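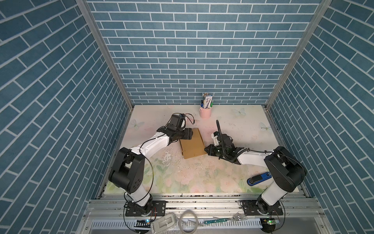 Die-cut box will not square up when folded on a small table

Posted by Elżbieta Jabłońska in Packing and Shipping

I pack small orders at home on a compact table. The boxes are brown single-wall corrugated, one piece, die-cut, with side flaps that fold in and a front panel that rolls over and tucks into two slots in the base. They are the Grida small size, delivered flat in a pack of 200.

The first few from the pack went together correctly. Since then, most of them come out slightly twisted. When the lid is closed, one front corner sits higher than the other, and the tuck flaps on that side bulge outward. I have checked several blanks against each other and the cut outlines match, so I don't think the die cutting is off.

My order of work is: stand up the back wall, stand up the two sides, roll the front over, then close the lid. The scores across the front are stiff and I have to press hard. On two boxes the outer liner split along the score.

The pack has been stored upright against an outside wall since October. Is this a storage problem, a folding problem, or should I send the pack back?

King-fai Chow

Probably both storage and folding. I would look at the folding first, as that costs nothing.

On a roll-over front box the scores need to be broken before assembly. Lay the blank flat with the printed or smooth side down. Take each score in turn, fold the panel past 90 degrees, and run a thumb or a ruler edge along the full length of the crease. Let it spring back, then go to the next. Do the long scores (back to base, base to front, lid to back) first and the short flap scores afterward. If you fold a stiff score only as far as you need it, the board picks its own line next to the score, and the panel ends up offset by part of the board thickness. An offset at one end of a long score produces the twist you describe.

Assembly order also matters. Your sequence leaves the sides free while you roll the front. Try this instead:

1. Stand both side walls up to 90 degrees.
2. Turn the small corner flaps inward, at the front and at the back.
3. Raise the front panel against the front corner flaps.
4. Roll the inner front panel over them and press the two tabs into the base slots together. If one tab goes in well ahead of the other, back it out and start again.
5. Close the lid and feed its side flaps in before the front tuck.

Support matters more than strength. One hand holds the rear corner down while the other rolls the front. If the box slides, the base skews and the tabs enter at an angle. Wipe the table beforehand — a crumb under the base panel will dent the liner when you lean on it.

As for storage, board that stands on edge takes a bow, and an outside wall adds moisture on one face. Lay the pack flat, off the floor, under an even weight, and leave it for a couple of days in the room where you pack.

The split liner is a different matter. Board that is too dry cracks on the outside of the fold. If splitting continues after you have pre-broken the scores slowly, keep the split ones and ask the supplier for a replacement.

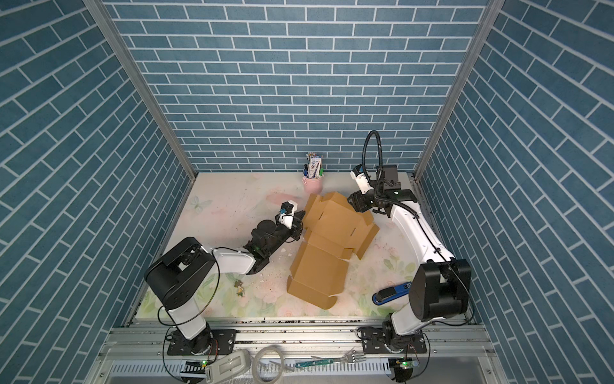
Can a box that has been folded wrong be flattened and folded again?

One refold is normally fine if the liner is intact on both faces. Open every panel, press the blank flat, re-crease along the original scores and assemble in the correct order. After two or three cycles the fluting at the corners has crushed and the box loses stacking strength, so keep those for light items.

gedard

just tape it. i do 29 a day in the busy months and a strip over the front edge pulls the corner down, no one has ever complained. make sure the slots are clear too, sometimes the little punched out bit is still stuck in there

Grabowska Paper Goods

Agree with the reply about breaking the scores. We went through 3,000 of a similar style last year and had the same twist on one bundle of 500. In that bundle the tab on the left was catching on the slot waste mentioned above. Push it out with the cap end of a pen before folding. A blade tends to nick the slot and the tab then works loose.

I would not rely on tape for this. It closes the corner but the side wall stays bowed, and a stack of them leans.

Elżbieta Jabłońska

Thank you. I pre-broke the scores on ten blanks and used the order given above. Eight are square. The other two had waste in the left slot, and one of those had already torn at the tab. The rest of the pack is now lying flat under a shelf board. I will write to the supplier about the split ones only.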